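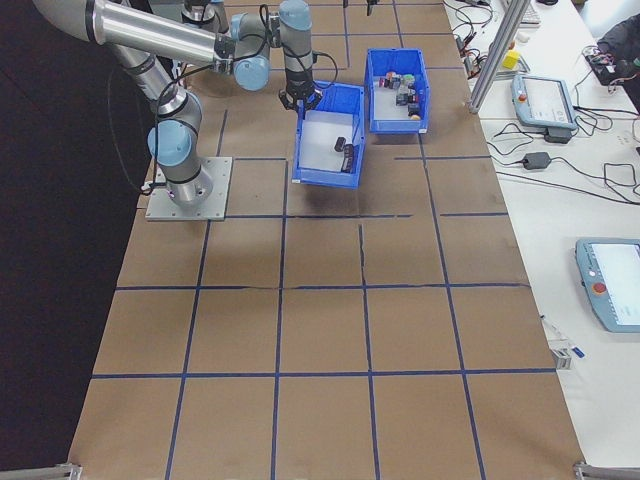

Blue plastic bin with a white floor, on a bench covered in cardboard and marked out with tape.

What should I line open parts bins with?

Stella Kaijage
Posted 06/06/2021 — viewed 3,942 times

I look after the stores for a small repair workshop in Trostcombe. We mostly mend power supplies and motor drives. Loose parts taken off boards, plus a quantity of new stock, are kept in open plastic bins on the bench and moved to drawers at the end of a job. The bins have hard floors. Small cylindrical parts roll to the low side and collect against the wall, and leads get bent when anything heavier is put in on top.

I want to line the bins. I have a roll of white packing foam, type unknown, left over from a delivery. My concerns are:

Static. Some of the bins will hold semiconductors as well as passive parts.
Long-term contact. Old foam in one of our drawers went sticky in February and left a brown film on the pins of a batch of regulators.
Cleaning. The bins pick up solder crumbs and cut leads.

The bench itself is covered with brown card held down with tape, which we replace when it gets dirty. Is there any reason not to do the same inside the bins?

ohmwork

Treat these as separate problems.

Plain white packing foam is usually expanded polyethylene. It doesn't break down quickly and is gentle on sleeves and markings. It is also an insulator and will hold a charge, so do not put bare semiconductors on it. Capacitors, inductors, fixings and metal hardware are fine. For anything sensitive to static you want dissipative foam or a dissipative bin with no liner at all. Pink foam loses its treatment with age and should be dated when it goes in.

The sticky foam was almost certainly polyurethane. It breaks down whether it is used or not, faster if the store is damp. Throw out any you still have. The film comes off pins with isopropyl alcohol and a stiff brush, but check solderability on one part before you use the rest.

Cut the sheet slightly smaller than the floor of the bin so that it lies flat. If it is cut too large it bows up in the middle and everything rolls to the edges, so you have gained nothing.
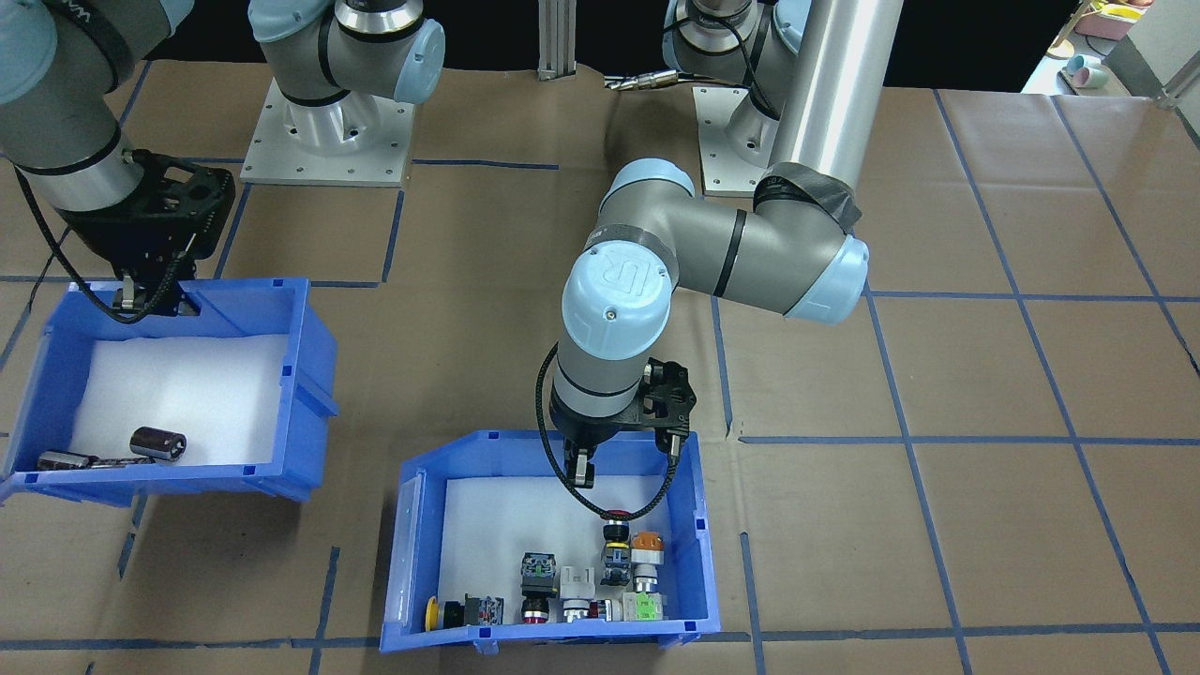

Metal parts resting on a white foam liner.

Don't glue the liner. Adhesive makes it impossible to lift out, and lifting it out is how you clean the bin. Shake it over a tray and put it back.

Card inside bins is a poor choice. It sheds fibres, takes up moisture and cannot be wiped. On the bench it does no harm, provided nobody is relying on it as a static mat. If you do work on live boards there, use a proper earthed mat on top of the card.
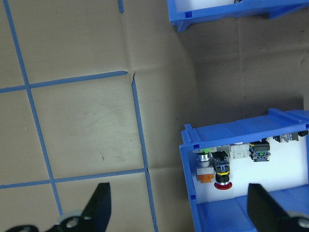
Page 2 of 3

jornport_dave

we just use kitchen roll. change it when its dirty. never had a problem in years

mglass

The first reply is right on materials. Two additions on the capacitors, as you say you handle drives.

Check for charge before anything goes in a shared bin. A large electrolytic can recover some voltage after a brief discharge — dielectric absorption — and a metal part lying across the terminals will find it. We discharge through a resistor, measure, wait, and measure again. Anything rated above 50 volts also gets a wire link across the terminals until it is fitted or scrapped.

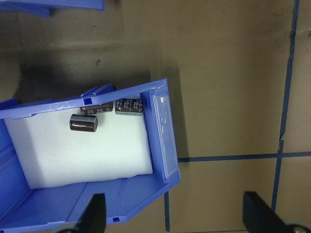

Keep used and new stock apart. Once two capacitors of the same value are loose in the same tray you can't tell which has had ten years in a hot cabinet. We write the removal date on a paper tag and put anything untagged in the scrap. Leave the printed side alone, as solvent pens smear some sleeve inks.

For the liners we changed to Flodach closed-cell sheet, 3 mm thick, bought from Kyei. It cuts cleanly with a knife and a steel rule. One roll did about 50 bins. Thicker sheet takes up too much of the depth in shallow bins and small screws sink into it.

Stella Kaijage

Thank you. I pressed a hot iron tip to an offcut of my roll and it melted cleanly with a waxy smell, so I am taking it as polyethylene. It will go in the bins for passives and hardware only. The semiconductors are moving to the black drawers.

mglass

Label the bins accordingly, on the end and not the lid.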